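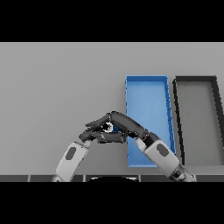 Mwende Nyamweya a choisi la table du fond, près des cuisines, « pour entendre quand ça se passe mal ». Son restaurant, le Kariuki, ouvre en octobre dans l'ancienne halle de Warkdale : 78 couverts, une carte courte et un loyer dont elle préfère parler après le café.

« On m'a proposé le rez-de-chaussée du centre commercial Wulora. Il y avait une fontaine lumineuse. J'ai dit non à cause de la fontaine. » 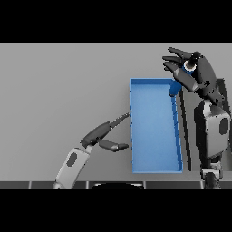 Tyra Hägglund

Côté fourneaux, elle a débauché Dimas Pangaribuan, qui tenait jusque-là un comptoir de satays. « Il a goûté mon ragoût de chèvre, il a demandé du citron vert et il est resté. Je n'ai pas bien compris qui recrutait l'autre. »

Ils ont essayé presque 121 plats avant d'en garder quatorze. Le dessert a fait l'objet de négociations pénibles. « Dimas voulait du durian. Les voisins ont été consultés. » Ce sera de la mangue.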